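## Comparing two finger sets on a bimanual bench: bag pinch vs. scoop handle

**Asked by Nantana Somboon, 6/8/23**

Two arms on a shared table, one parallel gripper each, wrist camera on each gripper. The task is a pet feeder: hold the bag, scoop kibble, tip it into a bowl.

I have two finger sets to choose between. Set A is the stock Usden finger, hard and flat. Set B is the Beritz finger with a soft pad, 6 mm thick. Set A grips the scoop handle well and slides on the bag film. Set B holds the bag but lets the scoop rotate in the fingers once there is kibble in it. Closing force is the same for both, 50% of the controller limit.

Is there a standard way to compare these, or do people just fit a different set on each arm? I would like both arms to stay identical if possible, so that I can mirror trajectories.

---

**Answer by Duván Valderrama** (accepted)

Don't score the whole task. A full feed cycle mixes film grip, handle grip and camera occlusion, and a failure tells you very little about the finger. Split it:

1. **Film pinch.** Both grippers on the top edge of a closed bag, one near each end. Lift, hold for 9 seconds, set down. Log the jaw opening at start and end.
2. **Handle torque.** One gripper on the scoop handle, scoop level, known load in the head. Log the pitch change from the wrist camera.
3. **Pour.** Same grasp as in 2, over the bowl. Record spilled mass only.

Run each finger set through all three at the same force, then sweep the force. On our bench the soft pad lost on test 2 at every force we tried. The pad shears, and closing harder moves the problem further along the handle. A shallow V-groove cut across a hard finger fixed the rotation, and a strip of thin rubber on either side of the groove was enough for the film. Both arms now carry the same finger.

Also check your cable routing before you trust the numbers. A tight loop at the wrist puts a side load on the camera mount, and that shows up as pitch error in test 2. Leave slack over the motor housing and clip the cable to the link.

Two views of a bench with this sort of layout, for the approach angles: 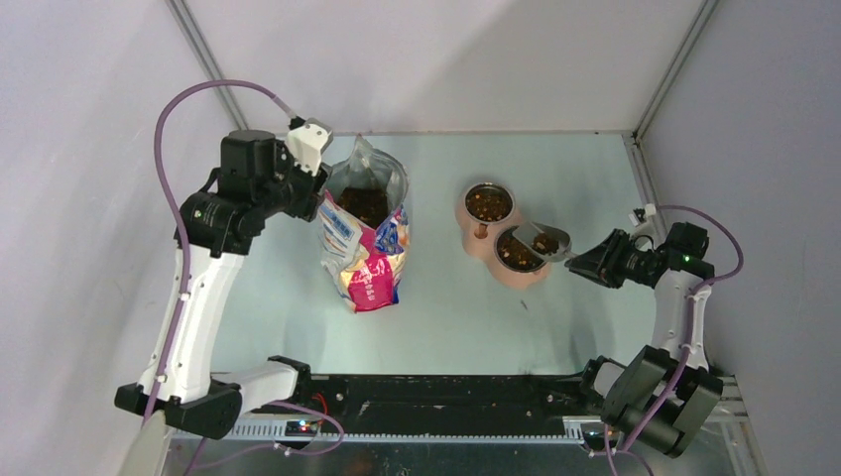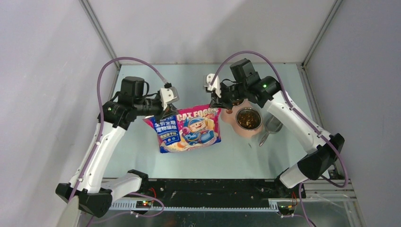
*First: scoop over the lower bowl, other gripper beside the rim of the open bag. Second: both grippers at the top edge of the bag.*

---

**Answer by Jirayu Ratanaporn**

We run different fingers left and right and keep a tool offset per arm in the Stulby config. Mirroring still works if you mirror at the fingertip – not at the flange. Less machining than the groove.

---

**Answer by Sombat Thepsuriya**

Lower the force and try again. Worked for me with a different gripper.

> Comment, Nantana Somboon: tried 30%, the bag drops. Going with the groove.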